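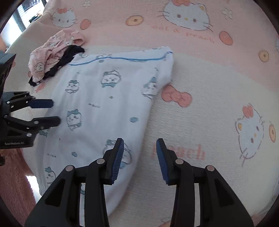 Asabe Nwosu wrote to me that a small piece of nightwear should never be ironed before it is folded, only pulled flat with the hands, and that I should put this at the top of the page before any words of mine. So now it is there. She has folded for two households for many years and I have folded seriously only for one winter.

This is the laundry page of our house in Prakville. I started it when we moved from Stotuven, where we had a big drying room in the basement and one long table. In the new apartment we have no such table, and all the folding is done on the bed. I wanted to keep a small record of how we do it, because my sister and two of my neighbors asked me, and it is easier to send them one address than to explain the same thing again on the phone.

The white one with the little round faces and the blue bows

It is laid on the bed sheet. The print is light, thin outlines and some blue, and there is a narrow blue piping along the edge. I like piping very much on clothes of this kind. It gives you a straight line to follow, and when the fold is wrong you notice it at once, as the blue line does not meet itself.

How I fold a printed garment on a bed

A bed is soft, and this is the main difficulty. If you press with the palm, the cloth goes down together with the mattress and the fold moves. I learned to hold two points and lift a little, then put down. I do not press at all until the last fold.

First I make the sheet smooth. In Stotuven I never thought about this, but a wrinkle in the sheet goes directly into the garment above it. Then I put the garment with the print up, find the side seams and bring one over to the middle. After that the other one. Sleeves or legs go back on themselves. The last fold is from the bottom to the top and the result should be able to stand on its edge in the drawer.

Sólveig Oddsson folds from the top to the bottom and says mine will open in the drawer. Sometimes they do open.

About cuffs

Gathered cuffs are thicker than the rest, so I do not put them one on the other. I let one lie a little higher. With four cuffs in the same packet you get a small hill, and the pile in the drawer leans to one side. For a long time I believed the drawer was crooked.

If the elastic inside the cuff has become loose, I keep the piece separately and repair it on the weekend. The elastic I use is the narrow one from the Castaño shop. They sell it on a card, and one card was enough from July until now.

About washing white with blue

Many people asked about this. I wash white cotton with a blue print inside out, with cool water, together with other light things. I do not use bleach on it. Asabe does use a little, but she has harder water and a different machine, a Bernel from her mother, and I do not want to give advice about bleach to somebody whose water I do not know.

For drying I hang it from the bottom edge and not from the shoulders, so the marks from the clothespins come where they are not seen.

About the drawer

Our drawer is 54 centimeters wide. It takes two rows of folded nightwear if I make the packets narrow, with a thin space left on the right side where I put the socks. I stand everything up, because in a lying pile we always wore only the upper two pieces and the rest became yellow at the fold.

The pieces with a print I put with the print outside. It takes more care, but the children can find their own without pulling everything out.

Messages

This page had 391 visits last year, which is much more than I have relatives. Thank you to everybody who wrote. Sólveig asked whether I will also show bed sheets with elastic corners. I will try, but I must first learn to do it well myself, and at the moment they go in the closet as a ball.

If you have a better way for the cuffs, please write to me. I answer slowly but I do answer.

Last changed 5 January 2019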